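I spent most of December trying to get a text classifier to explain itself, and I want to write down how it went before I forget the details.

The job came through Pellow, the small firm I do contract work for. A housing association had eleven years of repair requests sitting in a database, nearly all of them free text. People write what is wrong in their own words, and a person in the office reads it and decides whether it goes to plumbing, electrics, joinery or the out of hours team. They wanted software to make the first guess, and they wanted to know why it had made that guess. The second part was in the contract, in bold.

I had not done much of this before. My usual approach would be to train something, check the score and hand it over. Rafferty Mercado, who runs the project at Pellow, asked me early on what I would say if a tenant rang up to ask why their leaking boiler had been sent to the joiner. I said I would look into it. He said that was the answer the contract was written to prevent.

So I started simple. I took 800 requests, labelled by the office, and kept 200 of them back for testing. The first model was a plain one that gives each word a weight and adds them up. You can print the weights and read them. "Tap" points to plumbing, "socket" points to electrics, and so on. It got 178 of the 200 right, which I thought was good for two afternoons of work.

Then I read the weights properly. The strongest word for the out of hours team was "regards". It took me most of a morning to find the reason. One member of staff on the evening shift typed up phone calls in the form of a letter and signed each one off. The model had learned her typing style. It was correct nearly every time, and it would have stopped being correct on the day she changed jobs.

I stripped out the greetings and sign-offs and ran it again. The score dropped by a few points. I was happier with it, though it was hard to explain to the client why the new version was better when the number was worse. Aurelia Brunner, our contact there, understood straight away. She had worked on the phones herself and knew exactly whose regards they were.

After that I tried a larger model, mainly to see what we were giving up. It scored higher. To get reasons out of it I used a tool called Baltlow, which removes words from the request one at a time and watches how the answer moves. It gives you the request back with some words shaded darker than others. It looks convincing, and that bothered me a bit. I ran the same request through twice with different settings and got two different sets of shaded words, both quite believable. For a joinery job about a door that would not shut, one version picked out "door" and "shut" and the other picked out "kitchen" and "since".

I don't think that makes the tool useless. It was handy for finding mistakes in the labels, and I fixed about a dozen that way. But I would not want to read one of those shaded requests to a tenant and say it was the reason.

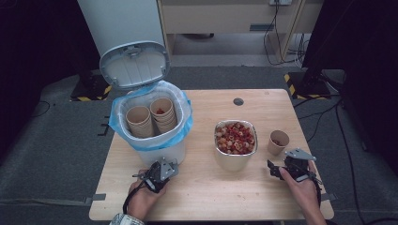
In the end we went with the plain model and a rule on top. If the two best guesses are close together, the request goes to a person with both guesses shown and the three words that counted most for each. Everything is written to a log along with the version of the model that was running. I had left the version out at first and Rafferty made me put it in, which was right, as I changed the model twice the following week.

The log is the part the office uses most. Aurelia's team open it in the morning with their tea and correct the bad ones, and the corrections come back to me as new labels. There are 300 of those so far. I haven't retrained on them yet. I want to check first that they are spread across the four teams, because I suspect most of them are plumbing.

There are still things I am not pleased with. Short requests are bad. "Broken again" tells the model nothing, and it still has a guess at it. I should set a minimum length and send anything shorter straight to a person. Spelling is a problem too, particularly "radiator", which I have now seen written nine ways.

Next I'm going to look at requests that need two teams, such as a leak that has got into the lights. At the moment the model has to choose one, and it usually picks plumbing.

Contact | Copyright, all posts and code snippets by the author | Back to top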